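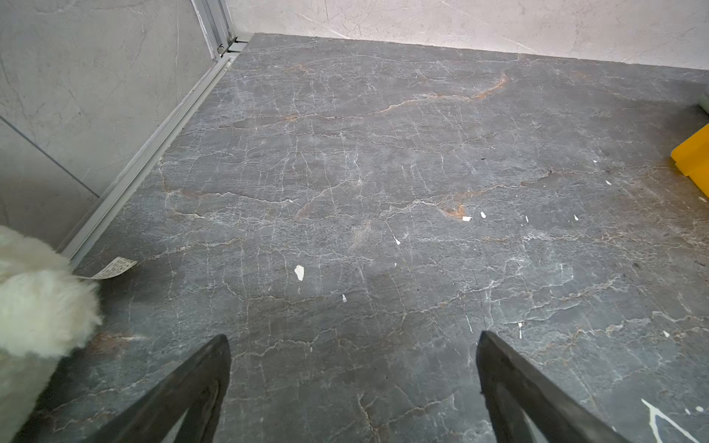 Wrist view, gripper open over the marbled surface

Wrist camera policy closing on surface specks: patch replacement result

Cloneck Forum > Manipulation > Methods and results

skoutsoukos
2023-08-27

Posting this before the write-up because I'd like to hear objections while I can still run more trials.

We train pick policies from wrist cameras only, no overhead view. The setup is the two-arm Drostanex cell with the gray veined surface. The training set is 544 demonstrations, recorded at 30 frames per second, mixed objects. The model is the stock Stirnent policy with the image encoder unfrozen.

The failure we kept getting was an early close. The arm comes down, hovers, and closes on bare surface next to the object. I assumed calibration for a long time and wasted most of May on it. Then I ran occlusion maps on the failed attempts. In many of them the response wasn't on the object at all. It was on a white fleck, or on a place where one of the bright veins forks. At the height where the policy decides to close, a fleck of debris can look a lot like the highlight on a small light-colored part.

The fix is simple. During training we cut out everything that isn't gripper or target object and refill it with texture patches taken from other frames of the same surface. Veins and specks stay in the image but they land in a different place every time, so they stop predicting anything. The gripper mask is fixed per arm. The object mask comes from a segmenter, checked by hand on the frames near the close.

On the held-out trials the early closes dropped to less than half of what they were. Overall pick success went up by less than that, because some of those trials now fail in other ways (mostly slipping on the lift). I trained the whole thing with two seeds and both went in the same direction.

ujadoon

Did you try cleaning the surface? I'm serious. If the specks are the problem then wipe it down and rerun the baseline. You'd know in an afternoon how much of the gain is from the patches and how much is from the dirt.

skoutsoukos

Fair question. Not as a controlled test, no. My worry is that a clean surface at test time doesn't match training either, since the demonstrations have debris in them. But I agree it's a missing row in the table.

ujadoon

It's the main row, I'd say. Without it you have a method for training around a dirty bench. Some people want that. I'd want to know that's what I was buying.

fqureshi

I don't think wiping down settles it. He says the maps also light up on vein forks, and you can't wipe those off. In the top image there's a Y-shaped one at the lower right, past the finger, and it's brighter than anything around it. If the encoder is using local contrast, that's as good a target as a chip.

What I'd ask about is the refill. When you paste patches from other frames you create seams. The policy could learn "object is the region with a seam around it" and you'd see a nice training curve and a partial gain at test. Have you looked at how it does on unmodified frames compared with patched ones?

skoutsoukos

Yes, that one I did. Validation loss on unmodified frames is a little worse than on patched frames, so there is probably some seam reading going on. We feather the edges, and we also paste decoy regions with the same feathering and no object inside. Before the decoys the gap was much larger. I should have put that in the first post. 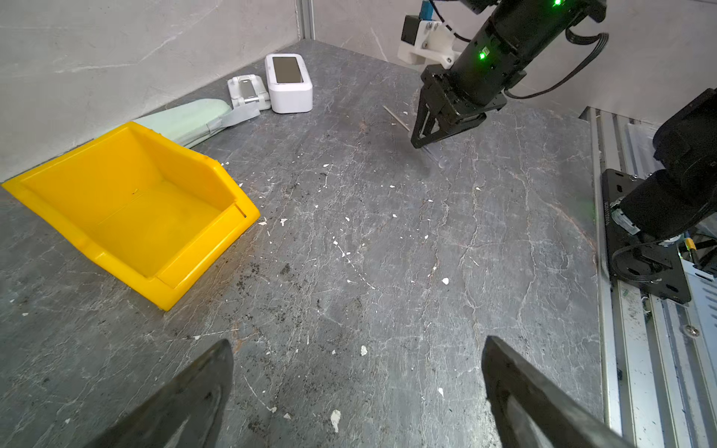
dhayat

I ran the same method on the second arm in that cell, so I can add a bit. The gain carried over but it was smaller, and I think the reason is what else gets into view. From the wrist you often have the other arm as well. In the view I attached it comes in at the upper right, with two green status lights on it and a camera on a white printed bracket, and under its gripper there's a thin stick and a clear tube lying on the surface. All of that falls in the "not gripper, not target" region, so the patch step cuts the other arm out during training. At test time the other arm is there and the policy has never had to deal with it. I saw a few approaches that drifted toward it. When I kept the second arm in the mask and replaced only the surface, the drift mostly went away.

fqureshi

So the method isn't really background replacement. It's surface replacement with everything solid left alone. Those are different claims and the write-up should pick one.

dhayat

Agreed. I'd go with surface only. It needs a better segmenter, though. The clear tube is a pain. Half the time the mask follows the veins showing through it and part of the tube gets swapped for marble.

asiddiqui

Question from someone who hasn't used Stirnent. Why not just freeze the encoder? We had something close to this on a speckled countertop at Tan and freezing a pretrained encoder got rid of most of it. It cost us some precision on small parts, but we didn't need masks or refills or hand checking.

skoutsoukos

Tried it early on. Early closes went down and so did everything else. It couldn't line up on thin objects at all. Could be that our set is too small for the head to make up for it. What size were your parts?

asiddiqui

Bigger than yours, from the sound of it. Mugs and boxes, nothing thin. So maybe it doesn't transfer. I would still put it in the comparison, since it's the first thing a reader will ask about.

ujadoon

Coming back to the trials. How many held out, and who placed the objects? If the person placing them knew which policy was loaded, I'd discount the result somewhat. It's easy to put a part on a plain bit of surface without meaning to.

skoutsoukos

Thirty per policy. Positions were drawn ahead of time from a grid and marked on a printout, so the placement wasn't free, but yes, I knew which policy was running and I set the orientation by eye. Daniyal's runs were done blind, mine weren't.

ujadoon

Then lead with Daniyal's, even if the number is smaller. I'd trust it more.

dhayat

I'm fine with that, but note that mine also have the changed mask. They aren't a clean repeat of the original method.

fqureshi

One more thing on the occlusion maps. If you slide a gray square over this surface, the square itself is a new high-contrast edge. You may be measuring the reaction to the square. Fill with a blurred copy of the same region and see if the hot spots stay put. If they're still on the flecks I'll believe it.

skoutsoukos

I reran a batch of the failures with blurred fill. The fleck responses are still there and look about the same. The vein fork responses got a good deal weaker, and in several cases they disappeared. So part of what I said about the veins in the first post is probably too strong. The specks hold up.

ujadoon

Which brings us back to the wet cloth.

skoutsoukos

It does. Plan for the next round: baseline on the surface as it is, baseline on the surface wiped down, surface-only replacement on both, and the frozen encoder for Asif. Same grid, and somebody else loads the policies. I'll leave the vein claim out until I have maps from those runs.

asiddiqui

Can you share the decoy code when you post it? That part would be useful to us whichever way the rest comes out.

skoutsoukos

Yes. It's a short script and doesn't depend on the rest of the pipeline. I need to pull our paths out of it first.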